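What Is an Opinion Poll?

Imagine your school wants to know which lunch kids like best. Asking everybody would take ages! So you ask a smaller group and use their answers to make a smart guess. That's a poll, and it's how newspapers find out what a whole country thinks.

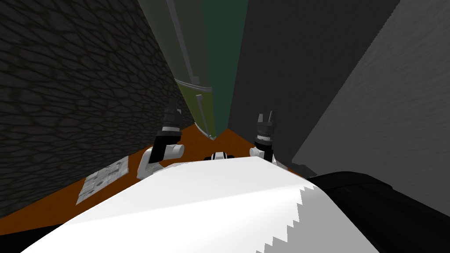 Reading time: 2 minutes

The group you ask is called a sample. Picking it fairly is the big secret! In the town of Mistby, pollsters asked 187 people whether they wanted a new bridge, and 112 said yes.

But what if they had only asked people who own boats?

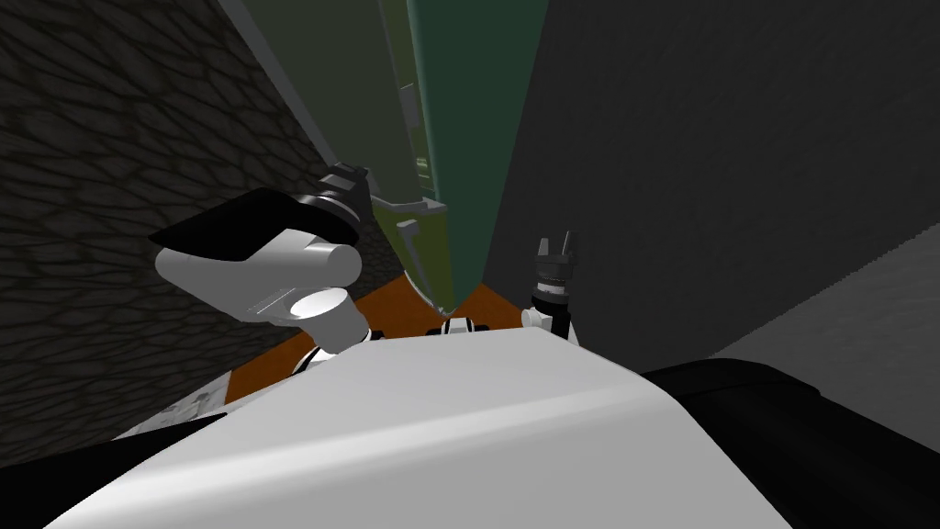
You'd get boat owners' opinions, and that's a very different thing. Good pollsters mix it up — young and old, city and farm, people who love politics and people who can't stand it. 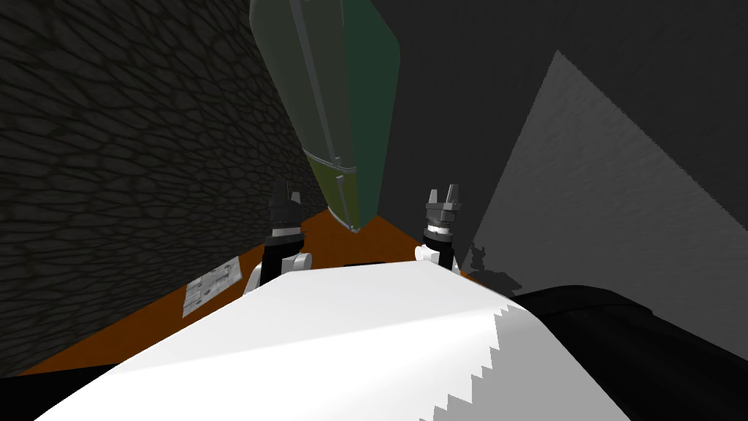
Questions have to be fair, too. "Do you want a wonderful new bridge?" is sneaky, because it nudges you toward yes! A fair question gives both sides the same chance, like the two grippers standing up on the left and right of that big white robot body. Try writing one about bedtime — it's harder than it sounds! 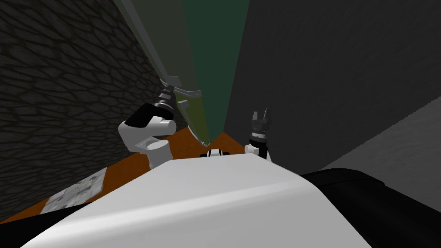
By Liên Tạ

One more thing: polls can be wrong. People change their minds, or they don't feel like answering. So when you see a poll in the news, ask who was asked, and what the question was. Then try a poll of your own at dinner!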